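3.2 Payment for household tasks

Parents in the Flarkent sample were asked whether their children received money at home and, if so, what the child had to do for it. Most gave a small weekly sum. In 23 families the money depended on tasks being finished, and in 13 it was paid whatever the child had done. The remaining parents moved between the two systems, often within the same month, and we treat them as a separate group in the analysis.

Age made less difference than we had expected. Children of four or five were already paid for putting toys away, laying out cutlery or getting dressed without help. Older children were given longer jobs, but the amount per job rose only slightly. Several parents in the Clunus group said they had started early so that the child would not see work at home as something new when school began.
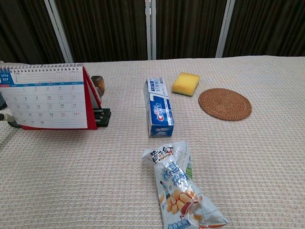 Figure 4. Table with woven cloth, curtain behind.

Parents who tied money to tasks also tended to set targets outside the home. They were more likely to pay for extra lessons, to enter the child for music grades and to keep a written record of results. This fits the pattern found with the Wegener scale, on which the same parents scored higher for expected achievement. It does not show that paying for chores leads to pushier parenting, and the order in which the two habits began could not be established from the interviews.

Answers on fairness were mixed. Some parents paid brothers and sisters the same rate per task, while others adjusted it for age, which caused arguments in the larger families. Where a task was left undone, the usual response was to hold back the money until the following week. Fines were rare. Only the Mitano interviews included questions to the children themselves, and those answers are reported in Section 5.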